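关于我们

大家好,我是 Hazel Greenberg,Brostitz 语言小屋的创办人,也是这里教得最久、嗓门最大的老师(隔壁面包店可以作证)。常有人写信来问:你们到底是学校、俱乐部,还是茶馆?嗯,三样都沾一点吧。我们教成年人说外语,小班,面对面,教室里永远有茶。

我们是怎么开始的

最早我在 Stositska 的一家出口公司做翻译,每天对着合同,话说得越来越少,词倒是认得越来越多。同事们跟我抱怨,学了好多年外语,出差时连退一间房都不敢开口。于是下班以后我就把大家叫到我家厨房,规定进了门只能说外语,说错了没关系,憋着不说的人负责洗碗。那时候一共八个人,碗洗得特别干净!

后来厨房坐不下了,我们搬到 Chege 街,租下一间旧裁缝铺的二楼。楼梯很陡,窗户朝着电车站,夏天开窗上课,学生的听力练习里常常混进报站的声音。我舍不得关窗,外面的人说话本来就不会等你安静下来再说嘛。

现在我们开着初级、中级和会话三种班,每班最多八个人。有人问能不能加一把椅子,我一般都说不行,因为第九个人多半会坐到角落里,然后整晚一句话也轮不上。 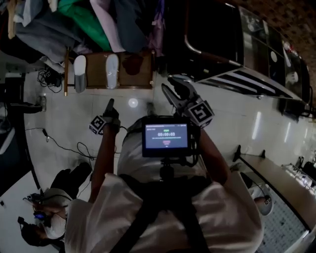
我们怎么上课

先说我们不太爱做的:不背长长的单词表,也不让大家排着队念课文。第一节课就开口,哪怕只会说“你好”和“这个多少钱”。初级班的头几周都围着日常的事情转,买菜、问路、看病、打电话给房东。打电话是大家最怕的,看不见对方的脸,手势也用不上,所以我们会背对背坐着练,练到有人笑场为止。

教材我们用自己编的一套,叫 Likel,起初只是我厨房里那叠手写卡片,后来几位老师一起改了又改,才有了现在的三十个单元。每个单元都从一件小麻烦开始:火车晚点了,汤里盐放多了,邻居的猫跑到你家阳台上不走了。学生要自己把麻烦解决掉,语法嘛,用到哪里讲到哪里。第十二单元讲搬家,争议最大,有人嫌家具的名字太多,有人说这是整本里最有用的一课。我站在后面那一边(搬过家的人都懂)。

作业有,但不多。我最喜欢布置的是“说给别人听”:把今天学到的一句话教给家里人,下次来告诉我们他们的反应。有位学生的祖母因此学会了用外语点咖啡,后来干脆自己也来报了名,现在在会话班里谁都抢不过她。

谁在这里教书

我们的老师各有各的路数。有的做过导游,有的在剧团里干过灯光,还有一位之前是邮局职员,讲起地址和数字来特别有耐心。我招人的时候只看两件事:能不能听别人把一句磕磕巴巴的话说完,以及愿不愿意在学生面前承认“这个词我也要查一查”。

新老师会先跟着听课,再带一个小组试讲,试讲那天我坐在学生中间,尽量装作什么都不会。据说我装得很不像。

谁适合来

想考高分证书的朋友,我得先说清楚,我们不做应试辅导,你会觉得我们太慢。可如果你是想跟亲家聊聊天,想看懂外国菜谱,想换一份要用外语的工作,或者单纯觉得晚上在家没意思,那就来吧!年龄不限,成年就行。完全零基础的也欢迎,那几节课往往是最热闹的。

报名前可以免费旁听一次,坐哪里都行,不想说话的话跟老师讲一声。新班九月开课,中途插班要看名额,请先写信问我们,我通常当天晚上就回。

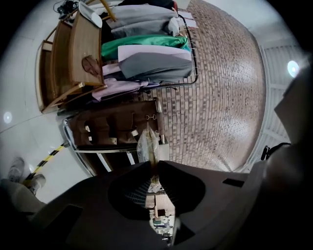 本页最后更新:9月28日

怎么找到我们

我们在 Chege 街23号二楼,坐电车到街口下来,看到面包店往左的那扇绿门就是。门铃要按久一点,按一下楼上听不见。自行车可以停在院子里,别挡住面包店的后门,他们清早要卸面粉。

上课时间我不太接电话,写信或者直接上楼都好。来了就先倒杯茶,杯子在架子上,随便拿,蓝色那只有缺口的是我的。

Hazel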